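2024-10-15

Day nine of the trial, and I still have not decided whether I'm testing the Mevadance kit or it is testing me. Slept badly. Rain all morning. The bakery was out of the seeded rolls again, so toast.

Started by rereading the brochure over coffee, which is a thing I promised myself I would stop doing because it puts me in a bad mood. "Teach any household task in an afternoon." Whose afternoon? I've had nine of them. The starter package is 3000 dollars for the pair of grippers, the wrist mounts, the software seat and a year of what they call skill building. You record yourself doing a chore with the grippers in your hands, you upload the recordings, and Mevadance sends back a trained skill that is supposed to run on whatever arm you own. The Stumeveck kit I looked at in the spring was 2000 and made smaller promises. I liked it for that.

The sales rep told me on the phone that 30 recordings would be plenty for a folding skill. The manual says 200. The support page, which I found last night after an hour of clicking, says "several hundred for soft items." I have 287 recordings of blue cloth on the drive as of last night and the progress bar on my account page still says "Collecting." It doesn't say collecting toward what.

So, more cloth. The routine goes: drop it on the bed in a heap, pick it up by two corners, pull it out straight, lay it flat, fold, fold again, let go. With bare hands I could do it half asleep. With the grippers every pinch is a small negotiation. You squeeze, the tips close, and you find out you have two layers when you wanted one. The manual has a single sentence on thin fabric and it says to "approach with confidence."
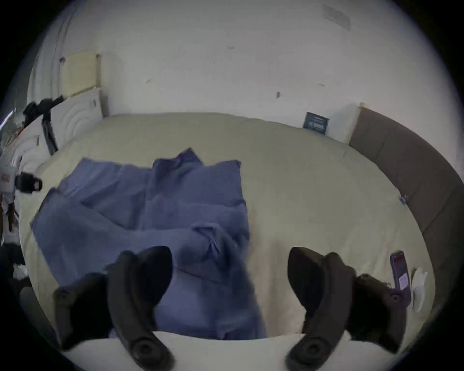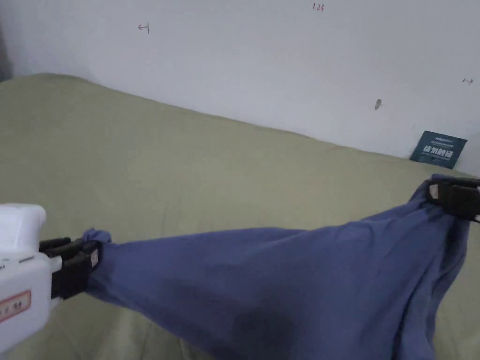
Blue cloth in both: crumpled on the cream duvet in the first, stretched between two grippers over the green sheet in the second.

What I'll give them: the fingers do hold. I pulled harder than I needed to, on purpose, and when I had a good fistful of fabric it stayed put. A single thin edge is a different story. I lost it four times in a row before lunch and said some things that are now on the audio track, which I assume somebody at Mevadance gets to enjoy. There's a checkbox to turn audio off. It was on by default. I've written that down in the review notes under "small but annoying," and then moved it to "not that small."

The weight bothers me more than it did last week. The first ten minutes are fine. After an hour my right thumb aches at the base, and I start cheating by resting my wrists on the bed between grabs. I wonder what that does to the data. If the arm learns to take a little break before every fold, I will know where it got it.

Wrote to support at noon with three questions. How many recordings does a folding skill need? Do bad ones count, or should I delete them? Does changing the bedding help or hurt? I got a reply in under an hour, which surprised me, and it answered the third question only. They say variety is good. Fine, but the quick start card tells you to "keep the background consistent for best results," and I would like those two people to have a meeting.

The calibration step is better than I expected and I should say so in the write-up, if only to be fair. You hold both grippers up, open and close them a few times, wait for the tone, done. Kirkdale's version of this, the one I tried two years ago, wanted a printed pattern taped to a table and took most of an evening. So that's a real point for Mevadance. It does lose the left one now and then. Twice today I had to quit the app and start over, and both times the recording I was in the middle of was gone, with no warning and no partial file.

Spent part of the afternoon reading the contract, the part I skipped when I signed up. The year of skill building includes two skills. Two! Folding would be one. I'd had some idea of doing towels as the second, then found a line saying that towels and garments are "separate material classes." So is a pillowcase a garment? I've asked. I also could not find anything that says what happens if the finished skill doesn't work. There's a paragraph about "reasonable performance" that never gets around to saying what is reasonable. I'd take seven folds out of ten. I'd even take six if it didn't fling the thing on the floor the other four times.

The owners' forum is quiet. One long thread from somebody in a town called Kawaguchi who says the folding skill works well on dish towels, and posted a very short video that starts with the towel already flat. I don't call that folding. I call that the easy half. Getting it flat is the whole job, as anyone with a laundry pile knows.

Thumb on ice now. Current score in the notes: hardware decent, app flaky, paperwork slippery, skill not yet seen by me in any form. The return window closes at the end of October and I would rather not be arguing with them on the last day, so I'm giving it until Friday for the bar to move off "Collecting." If it hasn't, I'll ask for the return label.

Need to buy: detergent, tape, batteries for the kitchen clock. And call about the gutter, it was dripping on the step all day.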